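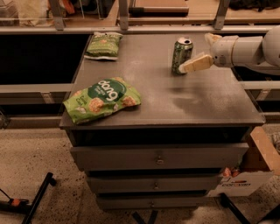
Gripper at the green can, snack bags waiting their turn on the left.

February 5, 2020. Teleop demos, chest-of-drawers setup, Clorkthorpe bench.

Target for the Jandetum set is 200 good demos of can and bag pickups off the gray chest. We have almost enough to be embarrassed by. Lag on the Onix link was better after I dropped the command smoothing, but the arm now reports every twitch of my wrist, including the ones I'd hoped to keep private.

Can first. Approach from the right, one finger behind, wedge pad on the near side, close slowly. Coming in high clips the tab. Coming in low drags the knuckle across the top, and I have already polished that chest more than anyone has polished it in years. Grip limit at 3000 counts on the Kováčik driver holds a can without denting it. Leave it there. If you change it, write it down here and not on your hand.

Bags are worse. The small flat one wants a pinch at the crimped end. The big dang one folds wherever it likes, so each demo teaches the policy a new way to be confused. Tried hand-guiding the arm for 2 of these and the motion was much smoother — also my elbow was in most of the head camera view. Threw both out.

Drawers stay shut until the pickups are boring. The knobs are small and I am not in a hurry to meet them.

To do:
- re-zero the wrist before the next batch, it creeps
- keep the big bag further in from the left edge
- split can and bag episodes into separate folders (I said this in the last entry too)
- ask whether a failed grasp followed by a good one counts as a demo or a confession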